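Langat depot to take flattened boxes from households
January 8, 2024 | Local news

Households in Langat can now drop off used cardboard boxes at the Rulard Street depot, where they will be sorted, flattened and either handed out again or baled for recycling.

The service is run by Wukby, which took over the depot lease last year. It is free for residents and will stay open through January while the company works out whether to keep it going on a permanent basis. Small businesses can use it as well, but are asked to ring ahead if they have more than a ute load.

Wukby said the depot received 627 boxes in its first week, most of them left over from Christmas deliveries and house moves. Boxes in good shape go onto a rack near the front gate and can be taken by anyone who needs them. The rest are broken down on site and sent to Lastix, a packaging firm that buys the baled board.

Corrugated board is made of a wavy inner layer glued between two flat liners, and the fluting is what gives a box its strength. Once the flutes have been crushed or soaked, the box will not hold weight in a stack and is only good for pulp. Sorting at the depot comes down to that, along with the condition of the flaps.
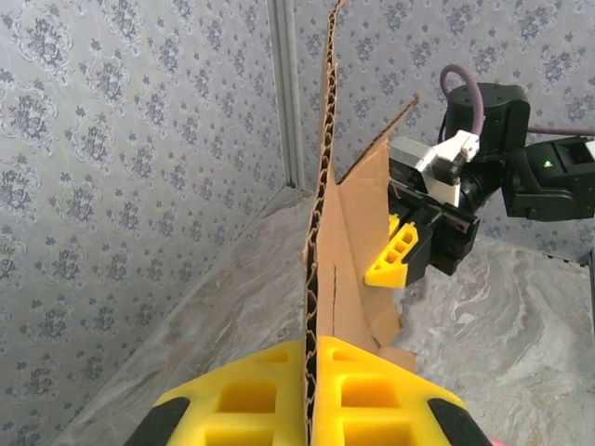
Flaps with a small tear or a few creases are not a problem for recycling, but a box that is going back on the rack needs all of them whole along the score lines. Staff fold each flap out, look along the cut edges and put the box in one of two piles. Mailing labels are left on for baling and covered over on boxes for reuse.

The depot is asking people to empty boxes fully before bringing them in. Foam corners, air pillows and plastic strapping have been the main nuisance so far, and the council's kerbside yellow bins do not take them either. Ordinary packing tape can stay on. Waxed produce cartons and greasy pizza boxes will be turned away at the gate.

Boxes should be flattened at home where possible. Cutting the tape along the bottom seam and folding the box on its existing creases is enough — there is no need to cut the panels into smaller pieces, and small offcuts tend to fall out of the bales.

Wukby has set a target of 2000 boxes for the trial. Lastix has agreed to collect bales twice during the period and will take smaller loads if the storage bay fills up early. The bay is under cover, but the front rack is not, and boxes left there are brought inside when rain is forecast.

Drop-off is through the side gate, with parking along the fence. Cars with trailers should use the rear entrance off the lane. Residents looking for boxes for a move can help themselves from the rack during opening hours, and larger sizes can be put aside by asking at the depot office.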